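4. Publicar um curso em vídeo na plataforma Itgate

Esta secção explica como carregar os segmentos de vídeo, associar legendas, definir as regras de conclusão e abrir o curso aos formandos. Aplica-se à versão 18 da plataforma. Antes de começar, confirme que tem o perfil de Editor de conteúdos no espaço de trabalho da sua organização. Com o perfil de Revisor pode consultar todos os ecrãs descritos, mas os botões Guardar e Publicar aparecem desativados.

4.1 Preparar os ficheiros

1. Reúna todos os segmentos numa única pasta. O carregador em lote não lê subpastas.
2. Dê a cada ficheiro um nome com o número de ordem e um título curto, sem acentos nem espaços, por exemplo 01_boas_vindas.mp4.
3. Exporte o vídeo em MP4, com codificação H.264 e som AAC. Outros formatos são aceites, mas passam por conversão e ficam em fila de espera.
4. Guarde as legendas em ficheiros SRT ou VTT com o mesmo nome do vídeo. A plataforma faz a correspondência pelo nome.
5. Verifique o tamanho. O limite por ficheiro é de 3000 MB.

Nota: se o curso vier do editor Clakham, utilize a opção Exportar pacote. O pacote já inclui as legendas e a ordem dos segmentos, e pode passar diretamente ao ponto 4.3.

4.2 Carregar os segmentos

1. No menu lateral, abra Cursos e selecione Novo curso.
2. Escreva o título e escolha o idioma principal. O idioma não pode ser alterado depois da primeira publicação.
3. No separador Conteúdos, prima Carregar em lote e indique a pasta preparada.
4. Aguarde que o estado de cada linha passe a Pronto. Pode sair da página durante o processo — o carregamento continua enquanto a sessão estiver aberta no navegador.
5. Arraste as linhas para corrigir a ordem, se for necessário.
6. Prima Guardar rascunho.

Cuidado: não feche o navegador com linhas no estado A enviar. Os ficheiros incompletos são eliminados e têm de ser carregados de novo.

Se uma linha mostrar o código 1137, o ficheiro foi recebido mas a faixa de som não foi reconhecida. Exporte novamente o segmento com som AAC e utilize Substituir ficheiro no menu da linha. Não apague a linha, pois perderia as legendas e as perguntas já associadas. 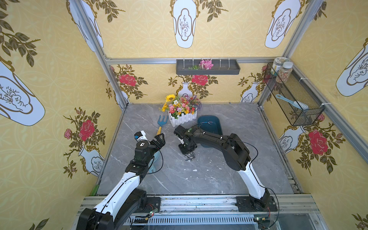
As legendas carregadas em simultâneo com o vídeo ficam ativas por predefinição. Para as acrescentar mais tarde, abra o segmento, selecione Legendas e depois Adicionar faixa. Cada segmento aceita várias faixas, uma por idioma. A transcrição automática está disponível em português, espanhol e inglês, e deve ser sempre revista antes da publicação, sobretudo nos nomes próprios e nas siglas internas.

4.3 Definir as regras de conclusão

1. Abra o separador Conclusão.
2. Escolha o critério que se aplica a todos os segmentos: Visualização integral, Percentagem mínima ou Questionário.
3. Se escolheu Percentagem mínima, introduza o valor pretendido. O sistema conta apenas o tempo efetivamente reproduzido e ignora os saltos na barra de progresso.
4. Se escolheu Questionário, associe pelo menos um questionário a cada segmento. Os segmentos sem questionário impedem a publicação.
5. Indique o prazo de conclusão. O valor predefinido é de 35 dias a contar da inscrição.
6. Assinale Emitir certificado se o curso der direito a comprovativo.

Nota: o modelo de certificado é o que estiver definido em Administração > Documentos. As alterações ao modelo não afetam os certificados já emitidos.

4.4 Ligar o curso ao diretório de formandos

As organizações que utilizam o diretório Karimi podem inscrever equipas inteiras sem criar listas à parte.

1. Em Administração > Integrações, confirme que o diretório está no estado Ligado.
2. Volte ao curso e abra o separador Inscrições.
3. Prima Adicionar grupo e procure o departamento ou a função.
4. Decida se as novas entradas no grupo devem ser inscritas automaticamente.
5. Prima Aplicar. Os formandos só recebem a mensagem de convite depois de o curso ser publicado.

Sem diretório ligado, importe um ficheiro CSV com as colunas nome, email e departamento, por esta ordem.

4.5 Rever e publicar

1. Prima Pré-visualizar e percorra o curso como formando. As visualizações feitas neste modo não entram nas estatísticas.
2. Teste pelo menos um segmento num telemóvel, com as legendas ligadas.
3. Prima Verificar. A lista de avisos indica o segmento e o campo em falta.
4. Corrija os avisos a vermelho. Os avisos a amarelo não bloqueiam a publicação.
5. Prima Publicar e confirme.

Cuidado: depois de publicado, um segmento pode ser substituído mas não eliminado enquanto houver formandos com o curso em andamento. Para o retirar da vista, utilize Arquivar segmento.

Os pedidos de assistência relativos a esta secção devem ser enviados à Hitstead através do formulário em Ajuda > Contacto, com o identificador do curso e, se existir, o código de erro.

Secção revista em 28 de abril de 2018.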